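Kitchen notes: cutting daikon to an even thickness

October's item covers round slices for simmering. A peeled piece of daikon goes crosswise on a wooden board, and the knife comes straight down through it.

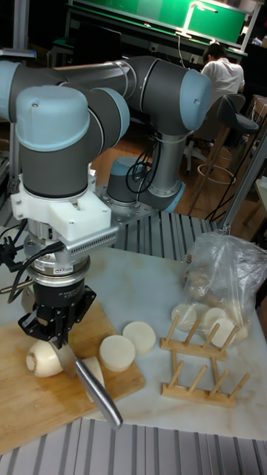

Zodwa Mahlangu writes that her rounds always came out wedge-shaped until she stopped sawing and put a damp cloth under the board. She now cuts at 30 mm for stews and asks whether thinner rounds would hold together as well.

They will, with some care over time. At Nosivden we use 30 mm as the standard thickness for slow simmering and allow up to 33 mm at the narrow end of the root, where the diameter drops. Thinner rounds cook sooner and should be tested early with a skewer. Trim 100 g from the tip first and keep it for grating — it is the sharper-tasting part.

Peel deeper than you would a carrot. There is a fibrous ring beneath the skin, and any left on stays tough after cooking. Keep the blade upright for the full stroke. A blade that leans by a few degrees gives a slice with one thick side, and the thin side softens first. Move finished rounds clear of the knife before the next cut.

Cut daikon keeps for three days in the fridge if wrapped. Lwazi Nkuna will cover pickling cuts in the next issue. Measurements from readers can be sent to the Doden office as before.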